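## 4. Setting up the bath corner

Do this section after the floor tile has been wiped down and the wall units are in place. It covers the freestanding tub, the display faucets, the floor mat and the Nutano chair. The demonstration counter is in the next section.

You will need two people for the tub and one for everything else. Have these ready:

- soft gloves, no rings or watches
- two moving blankets
- a 2-foot level
- a soft cloth and dish soap
- the shim packet taped inside the tub carton

### Placing the tub

1. Spread one blanket where the tub will stand and the second next to it. Glossy tile scratches more easily than it looks.
2. Lift the tub by the underside of the rim, one person at each end. Do not lift by the overflow slot or the drain opening.
3. Set it on the first blanket and pull the blanket, not the tub, to bring it into position.
4. Leave enough room to walk all the way around. A person carrying a sample box should be able to pass without turning sideways.
5. Rock the tub onto one side and slide the blanket out. Repeat on the other side.
6. Lay the level along the rim in both directions. Shim where needed, then check again.

**Caution:** Never stand inside the tub to reach a sign or a light, even in socks.

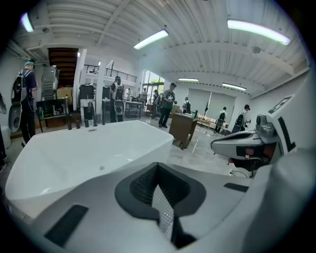 If the level still shows a tilt after two shims in one place, the problem is usually the tile underneath. Move the tub over by a hand's width and start again from step 6. Don't stack more than two.

Tubs delivered before 2019 came without the shim packet. Ask Liên Thân at the Kudden parts desk and she will send one out.

### Standing the faucets

The display faucets are dry. They have no supply lines and are held only by the nut under the base.

1. Sort them by height on a blanket before you stand any of them.
2. Hand-tighten the nut, turn the spout to face the basin, and finish with a quarter turn of the wrench.
3. Push gently on the top of the spout. If it leans, loosen the nut, reseat the washer and tighten it again.
4. Wipe off fingerprints last. Black finishes show every one.

**Note:** Use dish soap and water on the black finish. Glass cleaner leaves a haze that takes a long time to get off.

Small parts go missing at this stage more than at any other. Put nuts and washers in the lid of the faucet carton and keep the lid off the floor. Run any loose cords back along the wall before you open the next carton — the aisle has to stay walkable while you work.
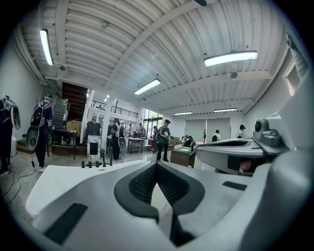 **Can the tub be filled for a demonstration?**

Only if the drain has been connected by a plumber and the floor load has been signed off. The water alone weighs 390 pounds at the demonstration fill line, and you still have to add the tub and the person in it. For an ordinary display, leave it dry and keep the drain closed.

### Laying the mat

The Zora mat goes on the floor beside the tub. It is shipped rolled and needs to relax first.

1. Unroll the mat with the bumps up and leave it flat for 60 minutes. Weigh the corners down if they curl.
2. Clean and dry the tile. Grit under the mat will mark a polished surface.
3. Put the mat down with one long edge next to the tub, far enough out that you can see tile between them.
4. Press down the middle first and then work toward the corners.
5. Step onto it with one foot and twist. The mat should stay put. If it slides, lift it and dry both sides.

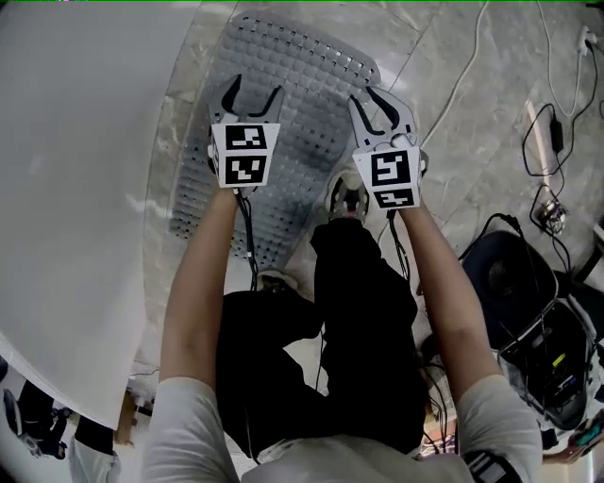 *Light gray mat with rounded corners, on glossy beige-gray tile.*

**Caution:** Do not use double-sided tape on polished tile. It pulls dirt into a line that shows after the mat is gone.

Lift and rinse the mat every Monday. Hang it over a rail to dry. If you leave it down all week, the holes collect dust and the pattern will print on the tile.

### Positioning the chair

The Nutano chair has a perforated backrest and a separate seat pad. Unpack it away from the tub so the carton staples don't end up near the rim.

1. Check that the backrest is fully seated in its stem. Hold the seat with one hand and pull up on the backrest with the other.
2. Press the seat pad down along its whole edge.
3. Turn the chair so a visitor sitting in it faces the open floor.
4. Leave clearance behind the backrest. It flexes, and it will rub a glossy panel if the two are touching.

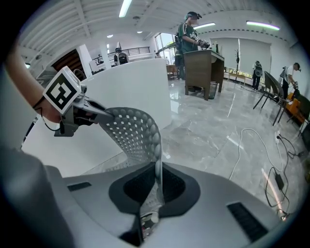 Dust gets into the small holes in the backrest quickly. A dry paintbrush clears them better than a cloth does. For anything sticky, use a damp cloth and a little soap, and dry the rim afterward so drips don't run down to the pad.

**Note:** Don't carry the chair by the top of the backrest. Take it by the seat, with both hands.

### Before you leave the corner

- Blankets folded and back in the storeroom
- Shim packet and spare washers in the labeled bag
- Tub rim wiped
- Mat flat at all corners
- Chair clear of the panels

Report chips, missing parts or a backrest that pulls loose to Zawadi Mfaume, and put the carton label number in the message. Keep the carton until you hear back.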